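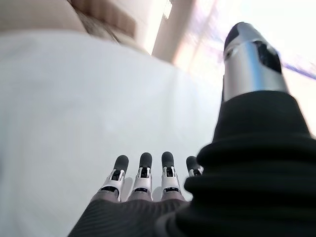

*Four jointed fingers with dark, rounded tips, against a white surface.*

The last glove cutter in Wusley retired in June, and the bench she worked at has gone to the town museum. It had stood by the same window for 53 years. Océane Kowalchuk ran the cutting room for the second half of that time and still has the keys.

Gloves came to Wusley for the usual reasons. There were sheep on the hill, soft water in the river and a lot of people who needed work they could do at home. Cutters were paid by the dozen, and so were the women who sewed. A pair went through several houses before it reached a shop, carried up and down the lanes in flat baskets with a ticket pinned to the top.

The cutting was the skilled part. Leather stretches more one way than the other, and a glove has to give across the knuckles and hold its length. A cutter would damp the skin, pull it over the edge of the bench and let it settle before marking anything out. Kowalchuk says she could tell a good skin by the sound it made when pulled.

"You'd get one in ten that fought you," she says. "Those went for linings."

At its height the trade here employed 1,161 people, according to the wage books now kept at the library. Clifford MacDonald has been copying them out by hand for two winters. The books give names, streets and rates, and in the margins the foremen wrote down who had been sent home for bad work. One thumb, set in crooked, cost a sewer named only as Mrs H. a full day's pay. 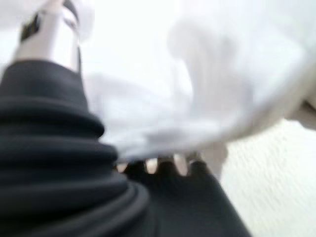
Thumbs were always the trouble. The main piece, called the trank, folds round the hand and gives you the front and back in one. The thumb is cut on its own and has to be eased into an oval hole, with no puckers at the base. Beginners at Cordero's, the largest of the Wusley firms, sewed nothing but thumbs for their first 124 pairs. After that they were allowed to try the fourchettes — the narrow strips that run between the fingers.

Cordero's closed its sewing room when the department stores began buying abroad. A smaller firm carried on with riding gloves and a few orders for the stage. Its final order was for a theatre that wanted elbow-length kid in dark green, and Kowalchuk kept the pattern.

MacDonald hopes to have the wage books finished by spring. He has 2,898 entries done and the worst of the handwriting still to come.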